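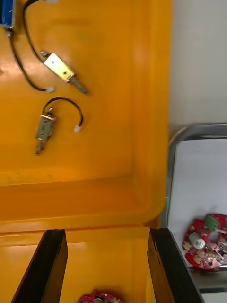

Iwona Cieślak
Moderator, House & Home board
Posted November 2024

Moving with a hobby room, how early do you start?

So we finally got the house in Jirnatcombe (yay!!) and we have to be out of this one by the middle of December. The kitchen doesn't scare me. The hobby room does. It's mine and my husband's, and between my yarn and his electrical bits we have never thrown away one single thing in there.

I've got a quote from Laston for a truck and 2 guys, and it comes to $2,000 if they pack, a lot less if we do. He says let them pack it all. I say no way, I want to know which box my sewing machine is in! What did you all do?

gravelpit7
Pay for the packing. I did my own last time and was still taping boxes when the truck pulled up. Never again.

mrs_odell
Disagree with gravelpit. Packers are fast but they wrap everything, and I mean everything. I unwrapped a half-eaten bag of pretzels. For a hobby room do it yourself and give them the rest of the house.

gravelpit7
Pretzels survived though, didn't they?

mrs_odell
They did lol

Iwona Cieślak
Moderator, House & Home board

Haha ok, splitting it is kind of where I was leaning. I called Laston back and they'll do kitchen and living room only, so that knocks the price down some. I started on the yarn last night and got four boxes done before I ran out of tape.
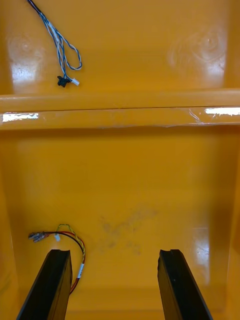
The big fight now is labels. I want a number on every box and a list in a notebook. He wants to write "stuff, room" on the side and call it good. I love the man but I have seen his handwriting and I'm not opening thirty boxes in January looking for my good scissors.

tallboy_ed
Numbers and a notebook, but take a picture of the list too. We lost our notebook in the move. It was in a box.

gravelpit7
Overkill. Write the room on the top AND one side and you'll be fine.

mrs_odell
Top is useless once they're stacked. Two sides, fat marker.

tallboy_ed
Iwona, does the new place have somewhere to stack it all? Our movers filled the garage and we couldn't get to the water heater.

Iwona Cieślak
Moderator, House & Home board

There's a back bedroom nobody needs yet, so that's the dumping ground. Good call on the water heater, I'll check where it is when we go up to measure for curtains. Still need more tape!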